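Clotellow Studio, Room B: monthly check
January 19, 2023
Checked by: Senyo Nutsugah

**Power and fire**

- [x] Extinguisher by the control room door, gauge in the green
- [x] Power strips not chained together
- [ ] Cover plate on the outlet behind the patch bay — cracked, still in use. Tape it off until the new plate is fitted.
- [x] Exit sign lit

**Control room**

- [x] Monitor stands bolted, no wobble
- [x] Rack screws tight
- [ ] Tape machine (1981) — power cord is stiff and the jacket has split near the plug. Unplugged and tagged. Do not use for transfers.
- [x] Listening level at the mix chair, pink noise: 80 dB

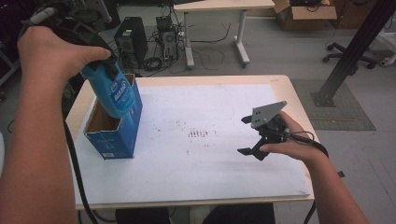

Kwabena Opoku asked for the level to be read again with the subwoofer on, as his mastering clients want it on most days and the reading was taken without it. Added to the February sheet.

**Live room**

- [x] Mic stands: 11 checked, all clutches hold
- [x] Cable runs taped down across the doorway
- [ ] Vocal booth door sticks at the bottom. It opens from inside with a hard push — needs planing before the next booking.
- [x] Ceiling panels, wires and hooks sound

Comments: the headphone amp still has no limiter. Keep the master knob at noon or lower. Viorica Shehu has the booth key and the spare fuses.

Open items from last month: 100 ft snake, bent pin on channel 4. Not repaired.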